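Projects > Student Clubs > Dendis Manipulation Club
Search this site Enter keywords

The Dendis club at Sarnham has 13 members and one task this term: picking up soft, crumpled packaging. Omar Hamdan, who leads the gripper group, puts the total at nearly 370 recorded demonstrations.

"Rigid parts were done by June last year," he said. "Film is harder. It folds under the jaw and the contact point moves."

Each session lasts 30 minutes. Members work by hand with jaws tipped in yellow, and approach angle is logged for every attempt.

"We discard any take where the tips close before contact," Hamdan said.

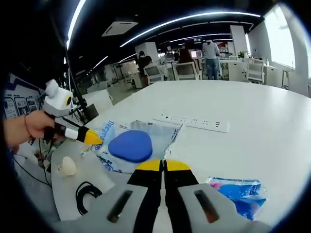

Noémi Antal
Club Reporter

A clear bag with a blue pad on top of it is one arrangement the group uses. Hamdan wants eight more before the Brekasthorpe meet. "Glossy packs come next," he said. "Then we retrain."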